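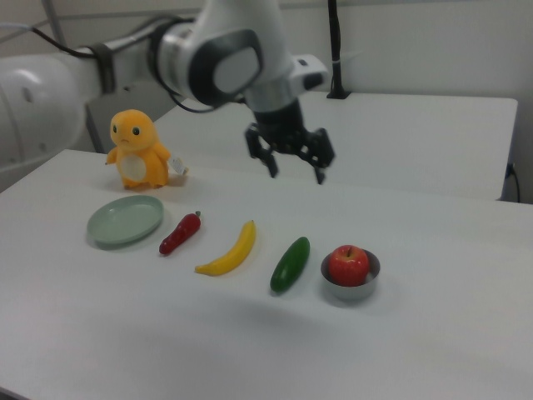

What causes most of the duplicate contacts in a customer database?

Imports cause most of them, when a spreadsheet is loaded without matching it against the records already in the system.

August
By Irfan Paracha

Search this site Go

That was the first thing I asked Gil-soo Seok when we spoke at 11 in the morning, and he didn't need long to think about it. Seok looks after the Skistero CRM system at Stitcombe, a parts distributor with 84 people who log in to it. He took the job over from a consultant and spent his first months cleaning up contacts.

"People blame the sales reps for typing the same person in twice," he said. "It happens, but a rep makes one duplicate at a time. A bad import makes hundreds before lunch."

The worst one he has dealt with came after Stitcombe bought Risach, a smaller distributor, and loaded its customer list. Many of the customers were already buying from both companies. The Risach file had first and last names in one column and phone numbers with the country code in front. Skistero was set to match on full name and phone, so it found almost nothing in common and created new records for everybody.

I asked why they didn't match on email address.

"We do now. Back then the email column was half empty, and where it was filled in, you would get the same purchasing inbox for three different people. If you match on that alone, you merge three people into one, and that is harder to fix than a duplicate."

His current rule has two steps. An exact match on email and last name is merged automatically. Anything that matches on only one of them goes to a list, and a person looks at it. He keeps shared inboxes such as purchasing@ and info@ on an exclusion table, which is checked first.

Seok is careful about how the merge is done. In his setup the older record always survives, even when the newer one has better data, because the invoices and open cases hang off the older record's ID. Fields are then copied across one by one. Phone and job title come from whichever record was edited last. Marketing consent does not follow that rule.

"Consent is the one I would check by hand," he said. "If one record says the customer opted out and the other says nothing, the opt-out has to win. The default in our version was to take the newest value, and a blank counted as a value. We had to change that."

He also runs merges in batches of 100, in the evening, after the nightly sync to the accounting system has been switched off. The first time he left the sync on, and it wrote the deleted contacts back in while the job was still running. He spent most of the next day sorting out which ones were which.

For the Risach cleanup, the review list took two people around three weeks, working on it between other things. Seok said he would have liked to do it faster, but the people who knew the customers were also the ones answering the phones.

I asked what he would do first in a system he had never seen before. He said he would export the contacts, sort them by created date and look for days with a big jump — those are the imports, and they show where to start.

"Then turn off import for most users," he said. "We have 3 who can do it now. Everybody else sends us the file, and we send it back if the columns are wrong."

He is working on the company records next. Those have the same problem, he said, plus the question of what to do with branch offices.

Get new articles by email. Enter your address to subscribe. You can unsubscribe at any time.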